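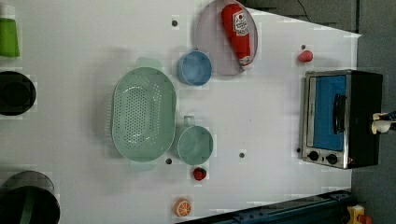

Pastel Kitchens and Other Promises

I have been reading about color and appetite again, which always puts me in a bad mood. The latest came from my cousin Manon McIntyre, who forwarded a newsletter claiming that a kitchen in soft greens and blues will make you cook more often. Calmer colors, calmer cook, fewer takeout boxes. No source given, naturally.

I'm willing to believe a mint-green colander is nicer to look at than my dented metal one. I like the oval shape, and I like the two flat handles, one at each end, that ought to sit across a sink if your sink happens to be the right width. Mine isn't. Will it drain spaghetti any faster? Holes are holes.

The matching business bothers me more. A teal pot that goes with the colander is pleasant enough until you need a second pot, and by then the company has moved on to terracotta. I went through this with Britier in February. I wanted one lid. They offered me the full set for $193, in a shade called Gwilliam, and I still can't tell you what color Gwilliam is.

And then you put the ketchup out. A red bottle with a white label on a pale lavender-pink plate, and there goes your palette. Same with a toaster oven: black body, steel front, black knobs, and I have yet to see one that cared what the cups were doing. Real food doesn't coordinate either, and neither does the play food my niece leaves on every flat surface she can reach.

Manon says I'm missing the point and that people cook more when they enjoy the room. Maybe so. I cooked every night for 2 years in a brown rental in Jesbridge with one working burner, mostly because I was broke. I'd put being broke up against mint green any day.

I did look up the price of a colander, though. I'm holding off until the old one loses its other foot.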